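Gripper trial, two-arm cell: pre-run check with my comments
Monday, December 2, 2019
Filled in by: Telmo Manzano
Second look: Aiman Goh

1. E-stop within reach of the operator's chair
OK. I moved the chair, not the button. Please leave it there!

2. Arm bases tight on the rail
OK on both. I put a wrench on every bolt this time (Aiman caught me skipping the right side in June and I still hear about it).

3. Cables strapped, with slack at the elbow
Pass with comment. The purple ones have plenty of slack, maybe too much. Swing each arm through its full reach at slow speed and watch the loops before you let it run.

4. Finger pads
Left arm has the Cistivell pads, right arm has the Canent ones. Canent feels grippier in my hand, but it picks up lint like crazy, so wipe between rounds. The Cistivell set has 2,000 cycles on it and one corner is starting to lift. Fine for today, swap before the next round.

5. Closing force
Same setting on both arms, otherwise we're comparing nothing. I'd love to go lower for the thin bottles but let's get a baseline first.

6. Bin and liner
Liner folded over the rim, no loose plastic up where the fingers come in.

7. Test items on the table
Mixed bottles and cans, caps on and off, lying any way they land. Don't line them up neatly, you'll flatter both grippers.
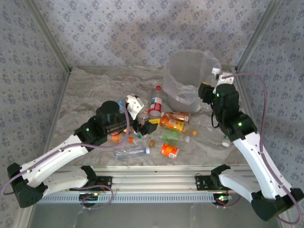
I also want a few bottles touching each other every round, and at least one can near the front edge, which is where the old Bultell fingers gave us so much grief. Log a drop as a drop even if the arm gets it on the second try.

8. Wrist clearance at the bin
Needs work. The drop height is still a guess, so keep the speed down over there until Aiman has set it.

Cleared for slow runs: yes
Cleared for full speed: no, see 3 and 8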